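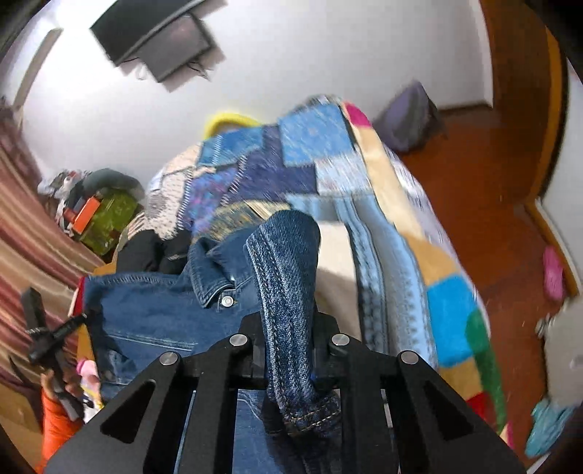
그림 4-1. 그리퍼로 청재킷의 소매를 잡은 순간

4주차 강의 노트: 손으로 보여 주는 시연 데이터 (의류 다루기)

이번 주에는 로봇에게 옷 다루는 작업을 가르치는 방법을 배웁니다. 지난주의 원격 조작에서는 사람이 조종 장치를 움직이고 로봇 팔이 그것을 따라 했습니다. 이번 주의 방법에서는 로봇 팔을 쓰지 않습니다. 사람이 그리퍼를 직접 손에 들고 작업을 하고, 그리퍼에 달린 카메라가 그 과정을 기록합니다.

1. 두 방법의 비교

원격 조작은 관절 각도를 그대로 얻을 수 있다는 장점이 있습니다. 그러나 옷과 같이 부드러운 물체에서는 조작자가 힘을 느끼기 어렵고, 한 번의 시연에 시간이 많이 걸립니다. 손에 드는 방식에서는 천이 당겨지는 느낌이 손에 어느 정도 전해집니다. 대신 관절 값이 없으므로 그리퍼의 위치와 자세를 영상에서 다시 계산해야 합니다. 이 계산이 틀리면 시연이 아무리 좋아도 학습에 쓸 수 없습니다.

2. 왜 옷이 어려운가

컵이나 상자는 위치와 방향만 알면 상태를 거의 다 설명할 수 있습니다. 옷은 그렇지 않습니다. 같은 재킷도 놓을 때마다 모양이 달라집니다. 그림 4-1의 소매처럼 몸판에서 나온 좁은 부분은 집게 사이에 넣기 쉽지만, 넓은 몸판은 먼저 주름을 찾아야 잡을 수 있습니다. 데님은 두꺼운 편이어서 봉제선이 겹친 곳을 잡으면 손가락이 끝까지 닫히지 않습니다. 그리퍼의 열림 폭을 기록할 때 이 점을 주의하시기 바랍니다.

배경도 중요합니다. 무늬가 많은 이불은 위치 추정에 필요한 특징점을 많이 줍니다. 반면에 흰 벽만 화면에 크게 들어오면 특징점이 부족해서 추적이 끊어질 수 있습니다.

3. 시연 순서

(1) 옷을 침대 위에 자연스럽게 놓습니다. 미리 펴지 않습니다.
(2) 그리퍼를 연 상태로 2초 동안 정지합니다.
(3) 잡을 부분으로 천천히 접근하고, 닫은 다음에 잠깐 멈춥니다.
(4) 옷을 들어 옮기고, 완전히 내려놓은 후에 그리퍼를 엽니다.
(5) 다시 정지하고 기록을 끝냅니다.

한 조는 같은 옷으로 27회를 시연합니다. 실패한 시연도 지우지 말고 기록표에 "실패"라고 표시해 주십시오.

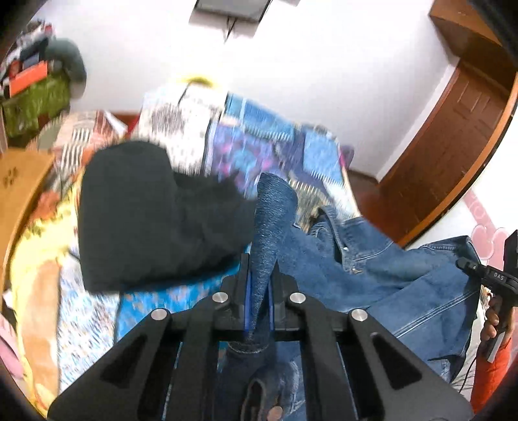

청바지를 다룰 때는 다리 끝과 허리 중에서 어디를 먼저 잡을지 조 안에서 정해야 합니다. 사람마다 순서가 다르면 모델은 두 가지 행동의 중간을 배우게 되고, 그 중간 위치에는 잡을 천이 없는 경우가 많습니다. 이것을 다봉성(multimodality) 문제라고 부르며, 11월에 확산 정책을 배울 때 다시 설명하겠습니다.

움직임의 속도에도 기준이 필요합니다. 옷을 빨리 던지거나 당기면 영상이 흐려져서 옷의 경계를 알아보기 어렵습니다. 평소에 빨래를 정리하는 속도보다 조금 느리게 하는 것이 적당합니다.

4. 수업용 데이터

실습에서는 Rukuneo 데이터를 사용합니다. 전체는 시연 1,345개이고, 이 중에서 300개를 검증용으로 나누어 두었습니다. 검증용 시연은 학습에 넣으면 안 됩니다. 위치 추정에는 Cedance 도구를 사용하며, 설치 방법은 2주차 노트에 있습니다.

5. 과제

자기 조의 시연 중에서 5개를 골라 열림 폭의 그래프를 그리고, 옷을 잡은 시점과 놓은 시점을 표시하십시오. 두께가 다른 옷을 하나 더 선택하여 그래프의 차이를 반 쪽 정도로 설명하십시오. 제출 기한은 7월 31일이고, 파일은 조별로 하나만 올리면 됩니다.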